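Matchday and Kit Assistant (part time)
Plavau Football Club – first team and under-18s

Plavau FC is looking for a matchday and kit assistant to join the football staff for the coming season. The post is part time and fixed term, running from the start of pre-season in June until the last competitive fixture. It may be extended if the club reaches the play-offs.

We play in the regional league at Stedero Park, a ground with room for 1625. The men's first team train in the evening and the under-18s train straight before them, so most of the work falls between 4 pm and 9.30 pm. On matchdays you will need to be at the ground three hours before kick-off. You will also travel to away games, by coach, with the squad.

The assistant reports to Judit Fekete, head of football operations, and works day to day with Bujar Hoxha, who has been kit manager here for 13 seasons.

What the job involves

Setting out training and match kit for both squads, and collecting it in afterwards.
Washing, drying and sorting kit. The laundry has 2 machines and a drying room.
Checking shirt numbers and names against the team sheet before every match.
Packing the skips for away fixtures and loading the coach.
Keeping stock records for balls, bibs, cones, tape and socks.
Preparing the drinks, fruit and towels for the changing rooms at half time and full time.
Helping the match officials with anything they need on arrival.
Clearing the home and away changing rooms and the players' lounge once both teams have gone.

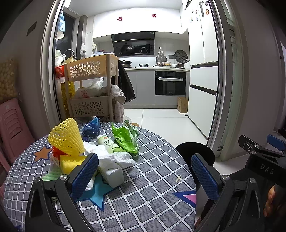
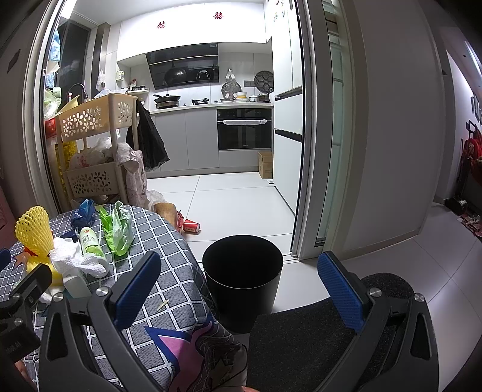
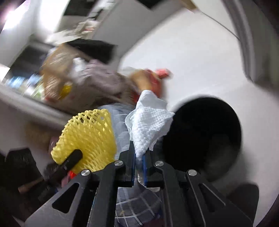 Pay is by the hour, at the same rate for training nights, home matches and away travel, and you are paid from the time you report to the ground or the coach. Most weeks come to 20 hours, more when there is a midweek cup tie. Clearing up is paid time as well, and it covers the small stuff, such as a crumpled plastic bag left on a table or the yellow foam net off a piece of fruit, as much as the muddy kit on the changing room floor. Meals are provided on matchdays. You will get a club coat, two training tops and a pair of boots, and you can claim two tickets for each home league game.

Who we are looking for

You do not need to have worked in football before. We would like to hear from people who have done any sort of job where things had to be ready at a set time, for example in a kitchen, a theatre, a warehouse or a school. You must be able to lift and carry a full kit skip with one other person, and be willing to work outdoors in winter.

A driving licence is useful, as the club van is sometimes needed to collect orders from our kit supplier in Petchrat, but we will not turn anyone down for not having one. Experience with a heat press would also help. If you have not used one, Bujar will show you.

The job involves regular contact with players under 18. The person appointed will have to pass a background check and complete the club's safeguarding course before the first training session. Serena Martinelli, our welfare officer, can answer questions on either of these.

We cannot consider anyone who is registered as a player with another club in our division. Betting on football is not allowed for any member of staff – this applies to part-time staff too.

How to apply

Send a letter of no more than two pages and the names of two people who can give you a reference. Please say in the letter if there are any evenings you cannot work. Letters can be handed in at the club office on Flimitbridge Road, or posted to the same address and marked for the attention of Styliani Manolakis. The office is open from 10 am to 4 pm and on matchdays until kick-off.

Interviews will be held at Stedero Park with Judit Fekete and Rajeshwari Venkataraman, the under-18s head coach. They last half an hour and include a walk round the changing rooms, laundry and stores. Travel costs will be paid back on the day if you bring your receipts.

We will write to everyone who applies, whether or not they are invited to interview.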